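About Us

Hi, I'm Sławomir Szulc and I run Bestent, a small site about sound for video. We sell and give away sound effects, short music beds and ready-made audio presets for people who edit their own films.
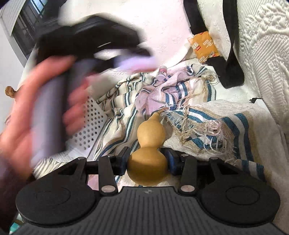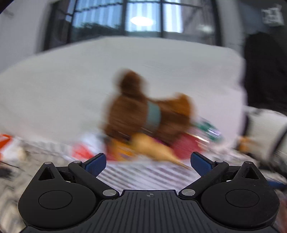
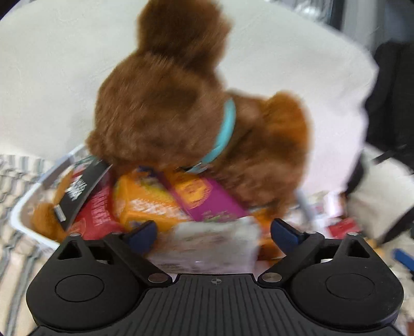

Left to right: bottle gourd, toys and packages on the bed, brown plush dog.

I started as a wedding video editor, and I was hopeless at audio. I'd spend a whole evening on the colour of one shot and then stick the first whoosh I could find under the titles. A client in Bandel (lovely woman, very direct) told me her film looked like the cinema and sounded like a lift. She was right! So I began recording my own bits and pieces, and after a year or so I had a folder that friends kept asking to borrow.

That folder became the first Bestent pack. It had 143 sounds in it, all named by me at one in the morning, which is why there's still a file called "door_but_nicer". Please don't ask me to rename it, people have it in their projects now.

Iwona Szczepańska joined when I got stuck on the music side. She plays piano and cello and she is far more patient than I am with tempo maps. Every music bed on the site is hers, and they come in 5 lengths so you aren't stuck chopping up a chorus to fit a fifteen second advert. She also answers most of the emails - usually within 24 hours, a bit slower in July when we both disappear to the lakes.

What can you get here? There are the free packs, which you can use in anything, paid or unpaid, with no credit needed. Then there are the bigger collections: Michalski is all room tones and quiet backgrounds, and Famen is the loud one, with hits, risers and title swooshes. Buy either and you can use it for as long as you like on as many films as you like. Students get up to 50 per cent off, just write to us from your college address.

We don't do subscriptions. I've been caught out by a few myself and I still get cross thinking about it.

If you need a sound we haven't got, drop us a line and we'll try to record it. Last month's request was a rusty gate heard through a window, and it's in the free pack now.

Filed under: About, Audio for Editors

Comments

marta_edits: Been using Famen for my travel videos, the short risers are great. Any chance of a few slower ones?

Bestent: Iwona's got some on the go, keep an eye on the free page!

Colin P: door_but_nicer is the best door. Leave it alone.

jo.h: Do the room tones loop cleanly or do I need to crossfade?

Bestent: They all loop, just drop them end to end.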